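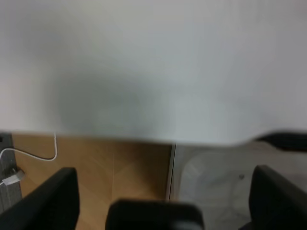 A Rikero procura operadores para comparar duas garras paralelas, a Allau e a Dokley, montadas no mesmo tipo de braço e com o mesmo controlador Ashour. Trabalho pago, presencial, turnos curtos. Também vamos comparar câmaras de pulso e é aí que precisamos mais de olhos humanos: com os dedos pretos a entrar pela parte de baixo da imagem e uma superfície branca desfocada a tapar mais de metade da vista, quem opera tem de perceber depressa o que ainda dá para ver (o chão de madeira, um cabo branco) e decidir se avança ou recua. Há quem se habitue em minutos, há quem nunca goste. Os dois casos interessam.

Temos 17 vagas. Inscrições até 4 de novembro, sessões a começar logo a seguir e a acabar em dezembro.

O que se faz

Teleoperar o braço e tentar cada tarefa com as duas garras. Pegar, levantar, pousar dentro das marcas, repetir. Os objetos são banais de propósito – um saco claro com alças, coisas redondas, coisas moles. No fim de cada bloco, ficha curta: força da garra, atraso no comando, qual das vistas usou mais. Metade das tentativas é com as duas câmaras, a outra metade só com a de pulso.

São 200 tentativas por pessoa, divididas por quatro sessões. Não é corrida. Uma tentativa falhada conta tanto como uma boa, desde que fique bem anotada.
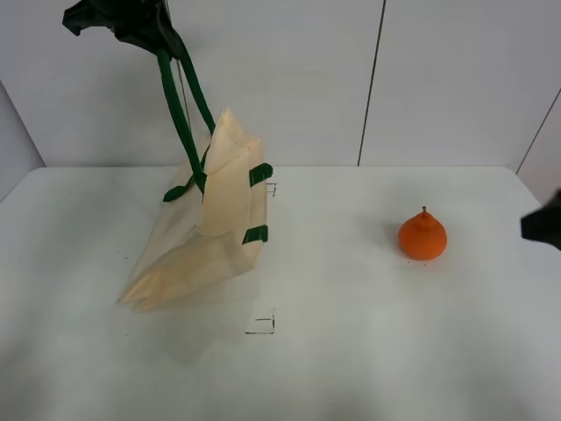
Os materiais moles são a parte demorada. Um saco dobra, escorrega, sobe de lado, e a tentativa só fecha quando o operador o pousar e largar. Se prender a garra, pára-se o braço no botão e chama-se quem estiver de serviço. Ninguem puxa com a mão. As peças redondas são mais rápidas mas enganam na distância, sobretudo vistas de cima.

Quem pode concorrer

Maiores de 18. Não é preciso curso nem experiência com robôs – queremos gente que nunca tocou numa garra e gente que já tocou em muitas. Dizer qual é o caso na inscrição, fazemos dois grupos.
Visão normal ou corrigida. Óculos ok.
Distinguir bem cores ajuda, não elimina.
Português ou inglês para as fichas.
Disponibilidade para as quatro sessões. Se já sabe que vai faltar a uma, por favor não se inscreva nesta ronda, abrimos outra.
Quem trabalha ou trabalhou para a Allau ou para a Dokley não pode participar.

Condições

Sessões de 175 minutos, com duas pausas. Pagamento por sessão, feito no fim do mês, contra recibo. Valor enviado com a confirmação. Transporte à parte, guardar bilhetes. Seguro de acidentes incluído.
As sessões são gravadas pelas câmaras da bancada e do pulso. O comando também fica registado. Caras não são precisas e não as usamos; se uma mão aparecer, fica.

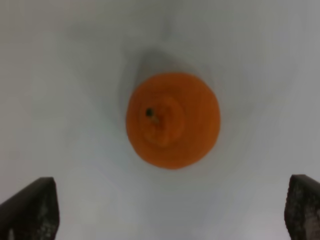 Também precisamos: 1 técnico/a de bancada

Contrato até ao fim de dezembro, tempo inteiro. Montar e trocar garras, calibrar câmaras, repor os objetos entre tentativas, trocar almofadas dos dedos quando começam a perder aderência. Manter o registo de versões do controlador Ashour (já nos aconteceu comparar duas garras com dois firmwares diferentes, uma semana deitada fora).

Pedimos: prática com braços de seis eixos, algum Python, jeito para cablagem e etiquetas. Paciencia. Carta de condução é bom mas não obrigatório. CV de uma página, sem carta de motivação. Duas linhas sobre a última coisa que reparou chegam.

Como se inscrever

Email para Huia Rewi, na Rikero, com a referência 994 no assunto. Indicar nome, telefone, vaga (operador ou técnico), horários possíveis e se já usou teleoperação. Não mandar anexos pesados, o servidor recusa. Respondemos a todos, mesmo que seja não.

Quem for chamado faz primeiro uma sessão de treino, paga como as outras. Pode desistir depois dela sem dar explicações. Trazer calçado fechado, cabelo comprido apanhado, nada de pulseiras largas.
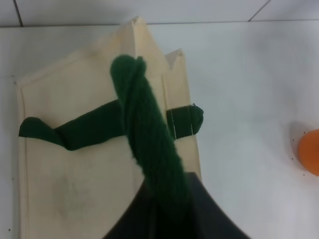
Vista do pulso: saco claro na mesa, garra a segurar material verde-escuro.

Dúvidas sobre horários: mesmo email, mesma referência. Por telefone só de manhã.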